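柔性物体操作与示教数据采集
第七讲讲义：Stistero公司开放日参观与演示记录

参观日期：2024年1月9日
地点：Mwakalinga园区，Stistero演示厅
配套材料：Avedex项目课程子集，课程网站“数据”目录下
前置内容：第四讲（刚体位姿与坐标变换）、第五讲（夹持力与摩擦锥）、第六讲（行为克隆）

本讲义按演示厅的参观路线编排，并补充了现场没有展开的推导。参观当天因时间所限跳过了力控打磨工位，相关内容并入第九讲，不在此处重复。公式中的符号沿用第四讲的约定，左上标表示参考坐标系，左右两侧末端分别以L和R标记。

7.1 参观路线与背景

演示厅对学生开放的工位共3个：手持示教工位、双臂回放工位、数据检查工位。三者对应同一条流程的前中后段：操作员用手持夹爪完成衣物整理动作，记录下来的轨迹经处理后训练策略，策略在双臂平台上执行，执行结果与原始数据一并送检。参观时的顺序是先看示教，再看检查，最后看回放。讲义也按这个顺序写。

Avedex是Stistero的衣物整理项目，对象限于家用织物，包括裤装、上衣、毛巾和床单，不涉及带硬质配件的箱包和鞋类。项目使用的手持夹爪型号为Gorkolex。讲解中“夹爪”一词有时指手持设备，有时指安装在机械臂法兰上的末端执行器，两者指尖部分的几何相同，其余结构不同。以下凡需区分处，前者写作“手持夹爪”，后者写作“臂端夹爪”。

选择衣物作为教学案例的原因有几点。织物的构型空间维数很高，同一件衣服随手放下后，形状几乎不会重复；自遮挡严重，裤腰和裤脚经常压在里面；接触过程中形变与夹持点强相关，难以用少量参数写出状态转移。第六讲中推方块的例子可以用三个变量描述状态，换成裤子以后这一做法不再成立，需要直接从图像到动作建立映射，数据的质量和覆盖面因此成为主要约束。

7.2 手持示教与遥操作的比较

采集双臂操作数据常用的方案有主从遥操作、动作捕捉手套和手持夹爪。

主从遥操作由操作员驱动主端，从端机械臂同步运动。优点是记录下来的动作天然满足从端的运动学约束，关节角、力矩、末端位姿可以一并取得，不存在重定向问题。缺点是操作员与织物之间隔着一套机械臂，缺少直接触觉，抖开、拉平一类动作做得很慢，而且采集场地受平台位置限制。

手套方案保留了人手的灵活性，但人手与二指夹爪在自由度上差别较大。人整理衣物时经常用小指和掌缘压住布面，同时用拇指和食指捏取，这类动作没有对应的二指实现，重定向之后往往失效。

手持夹爪介于两者之间。操作员握住设备，通过夹爪指尖接触衣物，末端形态与臂端夹爪一致，因而接触几何可以直接迁移；操作员的腕部和手臂运动不受从端限制，动作速度接近日常操作。代价有两项：一是末端位姿需要另行估计，二是人的手臂可达范围与机械臂不同，采到的轨迹可能在机械臂上无解。第7.5节讨论前者，第7.8节讨论后者。

三种方案在成本上的差异，现场没有给出数据，讲义不作比较。

7.3 坐标系与记录内容

示教工位涉及的坐标系如下。

世界系W：原点取在台面一角，z轴竖直向上。台面标定在每次开工前进行。
相机系C：固定在观测相机上，随相机运动。
左、右指尖系GL、GR：原点取在两指闭合时接触面的中心，x轴沿指尖伸出方向，y轴沿开合方向，z轴由右手定则确定。
左、右跟踪系TL、TR：固定在手持夹爪壳体内的惯性单元上。

指尖系与跟踪系之间的变换为常量，由夹爪结构决定，出厂时标定一次，更换指尖后需要重标。设某时刻跟踪系在世界系中的位姿为W_T_TL(t)，则指尖位姿为

W_T_GL(t) = W_T_TL(t) · TL_T_GL

右侧同理。注意TL_T_GL的平移部分较长，跟踪系的姿态误差会被放大成指尖的位置误差。设姿态误差为小角度δθ，杠杆臂长度为r，则由此引入的位置误差近似为r·δθ。手持夹爪的机身越长，这一项越不可忽略。同学在处理课程子集时若发现指尖轨迹在腕部快速转动处有明显毛刺，应先检查姿态通道，再怀疑位置通道。

每一段记录包含下列通道：
观测图像序列；
左、右跟踪系位姿；
左、右夹爪开口宽度；
左、右夹爪状态字；
各通道原始时间戳；
片段级文字标注，包括物品类别、任务名称、起始构型。

开口宽度由编码器读取，归一化到闭区间[0, 1]，零表示完全闭合。夹住织物时读数不为零，其值与布料层数、厚度和指尖弹性变形有关。不要用“读数等于零”判定抓取成功，那种情况恰恰说明指间没有东西，或者布料薄到编码器分辨不出。

7.4 双侧拉展动作

示教工位演示的主要动作是裤装拉展，即用两侧夹爪分别夹住衣物两端，拉成横向带状后再放平。这是折叠之前的整形步骤。演示用的台面铺有单色垫布，衣物与背景之间的明暗差较大，便于后续分割。

动作可以拆成以下阶段。

（a）接近。两侧指尖从衣物上方下降，开口宽度大于目标处布料隆起的高度。
（b）捏取。指尖插入褶皱两侧后闭合。对平铺的布面，指尖需要先轻压再闭合，使布料在指间形成小褶。
（c）提起。两侧同步上升，使衣物大部分离开台面，减少后续拉动时的摩擦。
（d）张紧。两侧指尖沿连线方向反向移动，直到衣物接近绷直。
（e）下放。保持张力，同时降低两侧高度，让下缘先接触台面。
（f）松开。先卸去张力，再打开夹爪，避免布料回弹。

阶段（d）是该动作中对双侧协调要求最高的部分。设两侧指尖原点间距为

d(t) = ‖p_GR(t) − p_GL(t)‖

夹持点之间沿布面的测地长度为s。当d小于s时，织物处于松弛状态，两侧可以近似独立运动；当d趋近s时，张力迅速上升，两侧末端通过织物耦合，任一侧的位置误差都会传到另一侧。织物自身的拉伸刚度在机织布和针织布之间差别很大，针织裤装在d略大于s时仍能继续伸长，机织裤装则几乎不行。

布料拧转时，有效长度会小于平展时的测地长度。衣物中段若有缠绕，操作员通常感到阻力偏早出现，这时继续拉只会把缠绕处勒紧。合理的做法是退回阶段（c），抖动后重新张紧，或者换夹持点。示教数据中保留了这类回退动作，标注为“重试”，训练时不应删去。

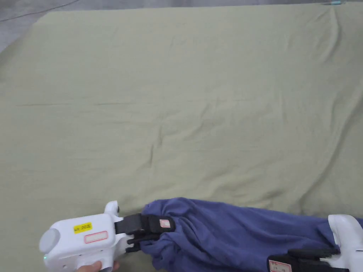 图7-1 疑似裤装类衣物双侧夹持。左、右手持夹爪分别夹住深蓝色衣物两端，下方为浅橄榄绿色垫布。

图7-1中衣物靠近画面下缘，布面仍成团并带有扭转，左端夹持点附近聚成结状。单看张紧程度，两夹持点之间已接近拉直，但折叠所需的平整轮廓还没有出现。把这一时刻归入阶段（d）是合理的；若只用d(t)的变化率作为阶段判据，则无法区分“已拉平”和“拧着绷住”，需要引入图像特征。

一个可用的简单特征是投影宽度。对衣物掩膜沿两指尖连线的法向作投影，得到各位置的宽度w(u)，其中u为沿连线的归一化坐标。裤装平展时，w(u)在腰部较大，向裤脚方向缓慢减小；拧转时，w(u)整体偏窄，并在缠绕处出现极小值，夹持点附近则可能因布料堆积出现极大值。w(u)的曲线形状比面积一项更稳定，因为面积受相机高度影响，而曲线可以用最大宽度归一化。

该特征有两点限制。其一，指尖和机身会遮挡夹持点附近的布料，u接近两端时的w(u)不可信，计算时应把两端截去一段。其二，衣物若有一部分位于视野之外，掩膜会在图像边界处被截断，截断处的宽度偏小，应先判断掩膜是否触及边界，再决定是否使用该帧。

垫布本身也有折痕和皱纹。颜色分割对此不敏感，但基于梯度的边缘检测会在折线处给出长直的响应，容易与裤缝混淆。课程子集中的掩膜采用颜色与学习模型结合的方式生成，已处理过这一问题；自行实现分割的小组请在报告中说明如何排除垫布折线。

7.5 末端位姿估计

手持夹爪没有关节编码器链可用，末端位姿由视觉与惯性数据融合得到。惯性单元频率高、短时精度好，但双重积分后位置漂移随时间增长；视觉里程计频率较低、漂移较慢，在纹理不足处容易失效。两者互补，常用的做法是以误差状态卡尔曼滤波或滑动窗口优化进行融合。

滑动窗口优化的目标函数可写作

J = Σ ‖r_vis‖² + Σ ‖r_imu‖² + ‖r_prior‖²

各残差均按相应协方差加权。r_vis为特征点重投影误差，r_imu为相邻关键帧之间的预积分误差，r_prior来自被边缘化的旧状态。推导见第四讲附录，此处只说明与织物场景有关的问题。

第一，单色垫布纹理稀少。大面积均匀布面上能提取的角点很少，提取到的点多位于皱纹处，而皱纹会随衣物的拖动改变位置，不满足静态场景假设。处理办法是把衣物掩膜和垫布区域的特征点降权，优先使用台面以外的固定结构。

第二，夹爪自身在图像中占有固定区域，若相机装在夹爪上，机身部分应当用静态掩膜去除。若相机装在操作员头部，夹爪则是运动物体，需要动态掩膜。两种安装方式的数据不要混用同一份掩膜。

第三，快速抖动引起运动模糊。抖开衣物时腕部角速度很大，曝光时间内特征点移动明显，重投影残差增大。此时滤波器应更多地依赖惯性数据，但也不能持续太久，否则漂移会积累。课程子集对抖动超过阈值的帧给出了标志位，名为motion_flag。

第四，双侧之间的相对位姿比各自的绝对位姿更重要。对拉展动作来说，整体平移一点影响不大，d(t)的误差则直接对应张力的误差。若两侧各自独立估计，再相减求d(t)，误差方差相加：

Var(d) ≈ σ_L² + σ_R²

上式中的方差取沿连线方向的分量，并假设两侧误差不相关。若能在同一相机中同时观测两侧夹爪，可以增加一个相对位姿约束，把共同误差消去。双侧同时可见的帧因此价值较高，采集时应尽量让两只夹爪都留在视野内。

7.6 时间同步

记录中有图像、惯性、编码器三类时钟。图像时间戳取曝光中点，惯性时间戳取采样时刻，编码器时间戳在主控收到报文时打上，带有传输延迟。未经校正时，开口宽度的变化会落后于图像中指尖的实际动作。

校正采用互相关法。操作员在每次采集开始时空夹数次，图像侧由指尖检测得到开口宽度序列a(t)，编码器侧得到b(t)，求

τ* = argmax_τ ∫ a(t) · b(t+τ) dt

两序列应先去均值并归一化。空夹的节奏要不均匀，等间隔空夹会使互相关出现多个高度接近的峰，τ*可能错选一个周期。演示时操作员的空夹快慢不一，就是出于这一考虑。

固定延迟校正之后仍有时钟漂移。采集时间较长的片段可以在首尾各做一次空夹，用线性模型估计漂移率。课程子集中的片段较短，只做了首部校正。

时间偏差对策略的影响在抓取瞬间最明显。若开口通道滞后，模型会学到指尖已经离开布面才开始闭合的动作，执行时表现为反复夹空。这一现象容易被误认为视觉定位误差。排查时把图像与开口曲线并排播放，逐帧看闭合起点即可判断。

7.7 数据检查工位

检查工位的界面分为左右两栏，一栏播放图像，一栏显示两侧位姿分量、开口宽度和各类标志位。检查员对每一段作出保留、修剪或退回的判定。

Avedex课程子集共868段，经检查保留的为453段，其余归入remainder目录，同样提供下载。保留段与剩余段使用同样的文件格式。单段最多3000帧，超出部分在录制时即被切开，不会出现在同一文件中。

退回的常见理由：

位姿跳变。相邻帧之间的位移超出人手可能的速度，多由视觉重定位引起。
标定过期。更换指尖后未重标，指尖投影与图像不符。
夹爪出视野。某一侧长时间不可见，相对约束缺失。
手部介入。操作员用手指直接拨动布料，该动作没有对应的夹爪指令。
标注不符。文字标注写毛巾，实际处理的是裤装。

其中手部介入需要仔细区分。操作员握持手持夹爪时，手可能出现在图像下缘，属于正常情况；只有手或手指接触衣物并改变其形状时，才判为介入。仅凭“图像中有手”自动剔除，会误删大量合格数据。现场说明，早期脚本曾采用这种自动规则，后改为人工判定。

修剪是指去掉首尾的无效部分。首部在空夹校正结束后、指尖开始接近衣物前切开；尾部在两侧均打开且离开布面之后切开。中间的停顿不切。操作员在张紧前观察衣物的停顿含有决策信息，但停顿过长会使行为克隆学到静止动作，即模型在某一观测下以较高概率输出零位移，然后停在原地。处理办法是在训练时对低速帧降采样，保留原始文件不动。

降采样的权重可以取

w_i = min(1, ‖Δx_i‖ / v0)

Δx_i为该帧的末端位移，v0为速度阈值。此式对纯开合动作不适用：抓取瞬间末端几乎不动，权重会被压得很低，恰好丢掉最关键的帧。应把开口宽度的变化量一并计入：

w_i = min(1, ‖Δx_i‖ / v0 + |Δg_i| / g0)

双臂数据取左右两侧权重的较大者。若取平均，一侧固定、一侧运动的帧会被低估，而一侧压住、一侧拉平在衣物整理中很常见。

7.8 双臂回放

回放工位演示了两种模式：轨迹回放和策略执行。

轨迹回放把记录的指尖轨迹变换到机器人基座系，求逆运动学后执行。该模式不看图像，要求衣物的初始构型与示教时完全相同，对织物来说做不到，因此只用于检查可达性和标定。现场以空载方式运行，臂端夹爪不接触衣物。变换关系为

B_T_GL(t) = B_T_W · W_T_GL(t)

B_T_W由基座标定得到。两条机械臂各有基座，需分别标定。若两份标定互相矛盾，空载时看不出异常，带料张紧时会出现额外的拉力或松弛。检验方法是让两臂指尖在工作区内若干位置对尖，量取间隙。

可达性问题来自人与机械臂的差异。人可以通过躯干前倾和转动扩大工作范围，固定基座的双臂平台不行。典型的无解情形有：两侧指尖交叉；指尖低于台面附近时腕部与台面干涉；张紧末段双侧伸得过宽，接近奇异位形。前两种在轨迹中占比不高，可以整段剔除。第三种在长裤和床单上常见，整段剔除会使大件衣物缺少张紧数据，应改为缩放处理，或者在采集时就限定台面宽度。

简单缩放也有副作用。将所有位移乘以小于一的系数后，张紧末端的d(t)不再达到s，衣物仍是松的。因此缩放只能用于空中的移动阶段，接触阶段需保持原比例，通过平移整段轨迹避开边界。

策略执行模式以图像和末端状态为输入，输出一小段未来动作，执行前半段后重新推理。动作采用相对表示，即以当前指尖位姿为参考：

ΔT_k = (W_T_G(t))⁻¹ · W_T_G(t+k)

相对表示不依赖世界系原点，对标定误差和台面位置变化较不敏感。双臂任务中若两侧都只用自身相对量，模型得不到两侧间距，张紧时容易拉过头或拉不够。Avedex的做法是在输入中增加双侧相对位姿GL_T_GR，这一项与7.5节对双侧相对精度的要求相呼应。

动作段长度的选择需要折中。段长较短，模型频繁重新推理，对扰动响应快，但相邻两段可能选择不同的操作方式，例如前一段打算向左翻、后一段打算向右翻，结果来回摆动。段长较长，动作连贯，但衣物滑脱后仍会把剩余动作做完。现场演示的一次执行中，右侧臂端夹爪在张紧时滑脱，左侧继续移动了一小段才停下重抓，属于后一种情况。

力的问题在现场只作了简要说明。臂端平台设有腕部力阈值，超过后停止张紧。手持夹爪没有力通道，策略只能从图像和间距推断张力。第五讲给出的夹持条件在此处写作

F_t ≤ 2 μ F_n

F_t为沿布面的拉力，F_n为单侧指面法向力，系数2来自两个指面。多层布料夹在一起时，滑动可能发生在布与布之间，此时μ应取布间摩擦系数，其值通常低于指面与布之间的摩擦系数，中间层先滑出。齿纹指面能提高指面一侧的咬合，对内层作用有限。捏取裤腰等厚处时应注意这一点。

7.9 现场提问整理

关于是否可以用仿真代替示教。答复是布料仿真可用于预训练分割与关键点模型，接触和拧转的细节与真实织物差别较大，拉展动作目前仍以真实数据为主。

关于垫布颜色。固定颜色便于分割，但模型会依赖背景。项目后续计划更换多种垫布，并在训练中加入颜色扰动。深色衣物放在深色垫布上的情形尚未覆盖。

关于操作员之间的差异。不同操作员的夹持点选择不同，有人习惯夹裤腰和裤脚，有人夹两侧裤缝。混合训练时出现多峰分布，均方误差回归会得到两峰之间的平均值，落点在布面中央，夹不到边缘。第六讲中用混合密度或扩散模型表示动作分布，原因相同。

关于手持夹爪的重量。现场未给出数值，只说明连续采集需要安排休息，疲劳后指尖下压偏重，布面被推动，捏取失败增多。

7.10 课程子集使用说明

目录结构按物品类别分组，每段一个文件夹，含图像序列、位姿表、开口表和标注文件。位姿表的四元数顺序为先标量后矢量，与部分开源库的默认顺序相反，读入时注意。平移单位为米。开口宽度已归一化，需要物理宽度的小组请乘以标定文件中的max_opening字段。

划分训练集与验证集时按衣物个体划分，不要按片段随机划分。同一条裤子的多个片段若分落两侧，验证误差会明显偏低，不能反映对新衣物的泛化。操作员编号也在标注文件中，可另作一种划分用于对照。

已知问题：
部分毛巾片段的起始构型标注为空；
12月采集的一批数据中，左右通道名称颠倒，修正脚本随数据提供，使用前先运行；
motion_flag只对图像有效，不能据此判断惯性数据的质量；
垫布在个别片段中被衣物带动，台面标定对台面仍然成立，对布面不成立。

7.11 参观报告要求

报告以小组为单位提交，内容包括：对示教、检查、回放中任选一个环节的技术分析；在课程子集上对裤装拉展片段作阶段划分，并给出所用判据；至少一个失败或边界情形的讨论。阶段划分须附d(t)与开口宽度曲线，左右两侧分别绘制，时间轴对齐。引用现场讲解内容时注明“现场说明”，自行推断的内容另行标出，两者不要混写。

代码随报告提交，注明运行环境。课程子集中的图像不得转发到课程以外。

7.12 与后续各讲的关系

第八讲讨论扩散策略，使用本讲的保留段作为训练数据，请提前完成下载和左右通道修正。第九讲讲力控，届时补上参观中跳过的打磨工位，并回到张紧阶段，比较有力反馈和无力反馈时的停止判据。

参考阅读见课程网站第七讲条目。7.4节的投影宽度特征附有示例实现，文件名width_profile，其中截断处理一段留空，由各组自行补全。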